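Notebook, arm cell, March

9:40

Writing this up while it's fresh, mostly for me but also for Pejman, who has the afternoon slot and will want to know why the speed limit on the second arm is set to crawl. Short version: we had a contact fault on the second arm yesterday near the end of the day, it didn't stop when I thought it would, and I spent the morning finding out why. Nobody got hurt and the drawer unit is fine. My pride, less so.

What we were running was the block-and-drawer job. Pull the drawer, put a block in, put a block on top, close up, start over. The first arm does all of the real work and the second arm is supposed to stay parked out of the way until its turn. I had got to run 138 with only the usual fumbles (a block turned a bit sideways, a grasp that closed on air and retried) and I'd started to trust it, so I was half watching and half answering Kristýna on the chat. Run 138 is where the second arm went for its park pose and kept going down.

Not fast! But it went down, and it put its flange against the cloth and leaned there. The controller should have tripped on contact force straight away. What I got was nothing for long enough that I had time to look up, say something rude, and get my hand to the stop button. THEN the log shows the trip, fault code 513, which in our config is "external force over limit." So the trip did happen, it was just late, and I may have beaten it with the button or I may not have. The timestamps are too close for me to say.

Set the cell up the same way again this morning, same cloth, same drawer unit, and stepped it through by hand with the enable switch.

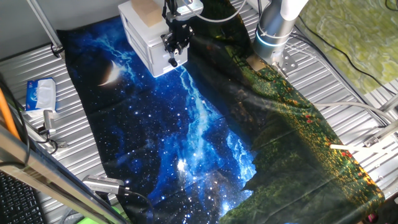 First guess was the tool weight. Dušan swapped the end tooling on the second arm back in the winter and I had a vague memory that he took the finger set off and left the payload number for later. If the arm believes it's carrying something heavier than it is, the force estimate gets a nice fat offset and the threshold means a lot less than it says. So I looked it up, and yes, the payload entry still had the old Londell fingers in it. I felt very clever for maybe ten minutes. Fixed the number, zeroed everything, ran the park move again at crawl speed with my thumb on the switch. Still late. Better, but late.

So the payload was wrong and it wasn't the whole story. (Dušan, if you're reading this, I'm not mad, but please put it in the tooling sheet next time. I've added a line for it.)

11:15

Trinidad came by and asked the question I should have asked first: where does the park pose think the table is? We keep the table height in the shared scene file, and both arms read it. Only they don't read the same copy. The first arm gets it from the Brabec planner at startup, fresh every time. The second arm has its own saved copy, and that one dates from before we changed the table top. So its idea of the surface is lower than the real surface, and the park pose we taught "just above the table" sits a little way inside it. The arm was doing exactly what we'd told it to do.

Why it worked for 137 runs and not the next one, I couldn't see at first. It bugged me enough that I went through the logs one by one with a sandwich. In every good run the second arm never gets all the way to park, it gets called off early by the "first arm clear" signal and holds at the waypoint above. Run 138 was the first time the first arm was slow enough (it retried a grasp twice) that the second one had time to finish its move. So the bad pose had been sitting there all along waiting for a slow grasp. Lovely.

Anežka wants this written in bold on the wall: every pose gets visited all the way, on purpose, at crawl speed, before a long session. She's right. I'd checked the poses in the viewer, and the viewer uses the planner's table height, so of course it looked great.

1:30

After lunch I went back to the late trip, which is the part I care about more. A bad pose is a nuisance. A late stop is something else. I left the second arm alone for a while and took the first arm through the drawer and block moves at low speed, to see if its force readings lag in the same way.

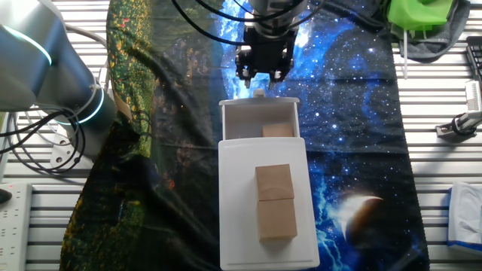 They don't. The first arm trips when you'd expect it to when I push on the wrist with a padded stick, over and over, boring as anything. The second arm, with the same stick and the same push, takes noticeably longer. Compared the two configs side by side and found the filter on the force signal: the first arm has it at 2 and the second has it cranked way up. I asked in the group and Kristýna remembers raising it when the arm kept tripping for no reason while carrying cables last fall. Made sense at the time, I'd probably have done the same. But all it did was make the false alarms go away by making the real ones slow too, and then the cable routing got fixed anyway and the filter stayed.

Put it back to 2. No false trips in the moves I've tried so far, though I haven't tried the long reach, and that's where it used to complain. If it starts up again, please don't touch the filter – come find me, or look at how the cables are hanging first.

One loose end. The log also has a 503 right before the 513, and our config has no text for that number. The Panditz manual lists it as a communication warning and says very little else. Could be the button press, could be something dropping out on the line. I've seen it once. I've sent the log to Zovent support with the config attached and will paste their answer in when it comes.

3:05

State of the cell for Pejman:

Second arm speed is capped, leave it capped.
Payload corrected, filter back to 2 on the second arm.
Table height copied over from the planner by hand. It will NOT update itself if somebody moves the table top again. Trinidad is looking at making both arms read the one file.
Park pose retaught higher and visited all the way, several times, no contact.
Runs before 138 are okay to keep. 138 itself is marked bad, don't use it.

And stay within reach of the stop and off the chat. I'm going to take my own advice on that one. Still to do tomorrow: the stick test on the second arm again with everything cold, and the long reach with the new filter value.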